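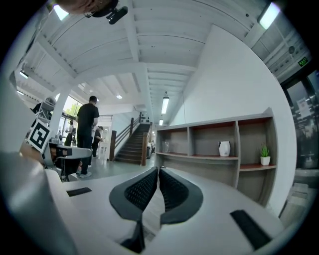

Notebook: haze on glassware, Fatcombe supply

Last updated: May 29, 2025

Filed under: Water and Washing / Bench Notes

Carried on from the December entry. Question still open: is the white haze on the tumblers scale, which comes off, or etching, which doesn't. Both look the same from arm's length.

Cold tap at the Fatcombe sink, run for a minute first: total hardness 323 mg/l as calcium carbonate. Titrated twice, same figure. Softened side of the Lobo dishwasher not sampled, as the sample point is behind the kickboard and I had no driver with me. To do.

Cycle counter on the Lobo read 1,353 at the start. Salt reservoir full of water, with salt only in the bottom third. Topped up. The hardness dial was set two notches below what the manual gives for our water, so the resin has probably been running exhausted for part of every interval between regenerations. I have left the dial where it was until the glass tests are done. Divya Venkataraman wants it changed straight away and she may be right, but then we lose the comparison.

Acid test

Six tumblers from the hazed shelf. Marked on the base with a diamond scribe. Half of each wall masked with tape, the other half wiped with Womon descaler made up to the strength on the label, left 15 minutes, rinsed in deionised water, dried with a lint-free cloth.

Tumblers 1 to 4: treated half clear, masked half unchanged. Scale.
Tumbler 5: treated half clearer, but a bluish band remains below the rim.
Tumbler 6: no change at all. Iridescent when tilted. Repeated with fresh solution, same result. Etched.

Tumbler 6 is a softer glass than the rest, from an older set, and has no maker's mark. It may have been through far more washes. No way of telling from the counter, which belongs to the machine and says nothing of how often any one glass went in.

Inspection lighting
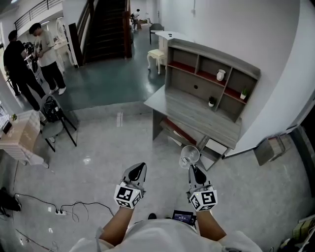
Haze grading has been poor up to now and most of the disagreement between Divya's scores and mine comes down to light. A lamp behind the glass shows scale well and shows etching badly. Light from overhead picks out the rim first: on the clear glass cup in the photo the rim is the bright part, with pale glossy tile below it. A background like that hides a thin white film on the wall. Use matt black card behind and below, one lamp from the side, glass dry and at room temperature. Grade the wall and the rim separately. Two columns in the sheet from now on.

Regraded all the tumblers this way. Divya and I agreed on every wall score and differed by one grade on the rim of number 5.

Detergent

Currently Pelus tablets, one per wash. The wrapper says no separate salt needed "in normal water". Ours is hard enough that I would not rely on it. Proposed: stay on Pelus, correct the dial, keep the salt topped up, and drop from the hot programme to the glass programme for anything thin-walled. High temperature and over-softened water both favour etching, so the dial should go to the manual's setting and no higher.

Next

Sample the softened side before and after a regeneration.
Run tumblers 1 to 4 on the new setting, masked halves left as they are.
Keep 6 out of the machine as the etched reference.
Order more indicator, the bottle is nearly out.

Contact the bench | Back to top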